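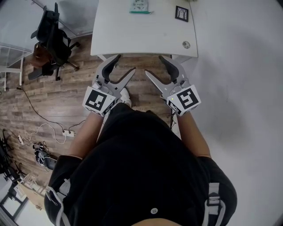 Olumide Omoregie wrote to ask whether a small picture frame kept on a white table should be cleaned with the same cloth as the table itself. Residents of Jornmont are advised to keep 2 cloths, one for the table top and one for glass.

Lift the frame before wiping. Dust the border with a dry cloth, working from the corners inwards. Do not spray cleaner directly on to the glass, as liquid may run behind it and mark the print. Dampen the cloth instead and dry the glass at once.

White surfaces should be wiped with warm water and a little washing-up liquid, then rinsed. Scouring powder is not recommended. Small packets should be put away in a drawer, as printed colours can transfer to a damp surface.

Guidance last reviewed 26 Oct 2020. Replacement cloths may be requested from the Aliyu housing desk.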